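Spray Paint Without the Mess: Tips for the Kitchen Table Crowd

I love a can of spray paint! One afternoon and a tired old lamp base looks like something you'd fight over at a yard sale. Here's how I keep the paint on the project.

Stack your paper. One sheet lets paint creep past the edge, so I lay down a good thick pile of plain white and peel off the top sheet whenever it gets tacky. Let the lower ones stick out a bit on the sides, it's extra cover.

Go wider than you think. Mist drifts, and it loves a white tabletop.

Hang an old sheet behind the table (mine is a faded one from Cliletwood, and it's still going strong).

Check the nozzle before you start. A crusty one spits. Wipe it with a rag, and test on scrap first.

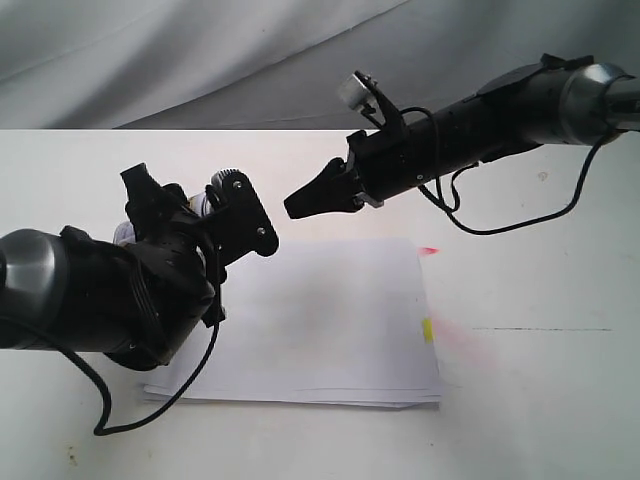
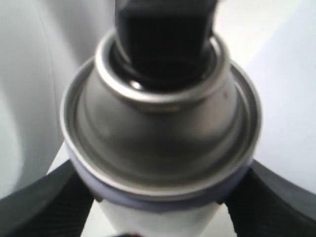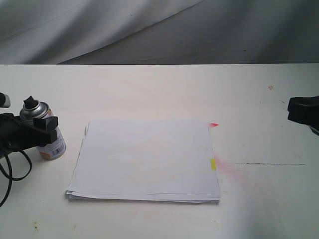

Sand between coats with 400 grit, very lightly, and wipe off every bit of dust. I give each coat 30 minutes, or 40 if it's muggy out. Thin coats, always thin coats! When you're done, turn the can upside down and spray until it blows clear, then put the cap back on. Windows open the whole time, please.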